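Quick one tonight, it's late and I still have a drive to wipe. Notes on the cabinet task, mostly for me, partly for the two people who wrote in asking how the data side is going.

Short version: slower than planned. We said 2,000 episodes by November. We have 1,796 on disk, and after I went through them properly, 424 of those are getting tossed or relabeled. Ouch.

Where the bad ones come from. Mostly operators pausing. You get someone teleoperating, they reach for a door, stop, think, look at where the hand is, go again. To a person that's nothing. To the policy it's an instruction: when near a door, stop. The first model we trained on the early batch did exactly that. Walked the hand up to the handle and parked it. I sat there for a whole minute waiting for it to do something.

So, new rule, if you hesitate you start over. No saving it. People hate this rule. I hate this rule when it's my turn in the headset.

Second source of junk is language labels. "Open the left cabinet" — whose left? Half the labels were written from the robot's side and half from the side of whoever was standing in the room. I'd like to say I caught this early. I caught it at episode 1,000 and something, reading labels over lunch. Now everything is from the robot's side and there is a sheet of paper taped to the monitor that says so, in very large letters.

Third, clocks. The wrist stream and the head stream drift apart if you leave the recorder running between episodes. Not by much. Enough that the hand has closed in one and not in the other. Karer (our recorder, don't ask about the name) now restarts both streams on every episode, costs a few seconds each time, worth it. Grukden, the old one, is finally retired. I deleted it off the lab machine and felt nothing.

What I'd tell anyone starting on this: move stuff. Move the object, move the start position, leave the door at a different angle every time. Our early batch had the door starting at the same angle in pretty much every episode, and the model learned that angle and nothing else. Shift it by a hand's width and it grabbed air. Also change the lights if you can, we can't really, the building does what it wants.

And keep the ugly wrist views. I had a blur filter in the pipeline for a while, it threw out anything smeared, seemed sensible. Then I looked at what it was throwing out and it was all the fast reaching and turning, i.e. the bits with the most going on. Filter's gone. The wrist camera is going to see floor and people's legs and streaks, and it'll see those when the policy is running too, so they stay in.

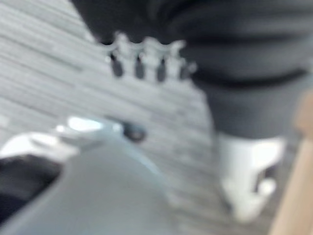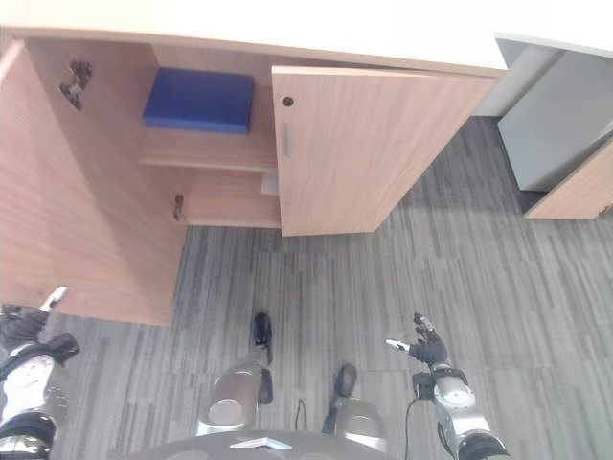 Anyway. Next up is the Bastberg split, which is what we're calling the held-out set. Different objects, same furniture to begin with, then different furniture if I can borrow a room. Poojary is the training code and it needs a rewrite of the loader before any of that, right now it reads whole episodes into memory and falls over if you look at it wrong.

Also need to decide what to do with the 424. Some are fine up to the point where the operator stalls, so you could trim them, keep the first half, and call it a reach episode. I go back and forth. Trimming by hand is maybe the most boring job I've ever given myself, and doing it by script means trusting joint velocity to tell me when a person was thinking. Tried a threshold yesterday. It cut every careful grasp in the set — slow on purpose looks just like slow because you're lost. So by hand, probaly, a few dozen a night with a podcast on.

If anyone has a labeling tool that can scrub two video streams together without choking, please email me. I've tried a couple and went back to my own terrible script both times. The script has one keyboard shortcut and it's the wrong one, I keep hitting delete when I mean next. There is a backup. I checked teh backup twice.

Ok drive's done. Bed.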